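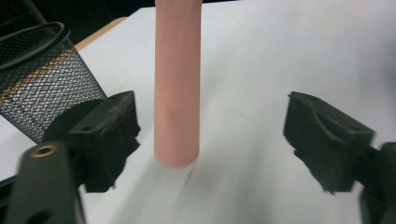

Urnville Household Words

A word list with short recordings, collected in Urnville from people who grew up speaking Bai Street dialect at home. Maintained by Zeyu Kang.

What is in it

1,649 entries. Each entry has a headword, a plain English meaning, and the part of town where the speaker learned it. 1,234 of the entries also have a recording. The rest are text only.

Files

words.csv: one row per entry, UTF-8, comma separated
audio/: mono WAV files, named by entry number
speakers.csv: age band and neighborhood, no names
CHANGES.txt

Columns in words.csv

id, headword, variant, meaning, topic, neighborhood, has_audio

The variant column is often blank. When a word has more than one spelling, the first one we wrote down went into headword. That does not mean it is the better spelling.

Topics

Kitchen, weather, clothing, tools, school, family, and other. Kitchen is the largest. "Other" needs sorting, and anything marked Buvum in that group came from an older notebook and has not been checked with a speaker.

Known problems

Entries 500 and up use a different mark for long vowels. A script to make them match is planned for June.
Some recordings have a refrigerator hum.
2 neighborhoods share the code UL. Use the full name column in speakers.csv to tell them apart.

Use

Free for teaching and study. Please credit Ultow Word Project. Ask first if you want to put the audio in something you sell.

Corrections

Send the entry number and the change. Spelling fixes go in with the next release. New meanings wait until a second speaker has confirmed them.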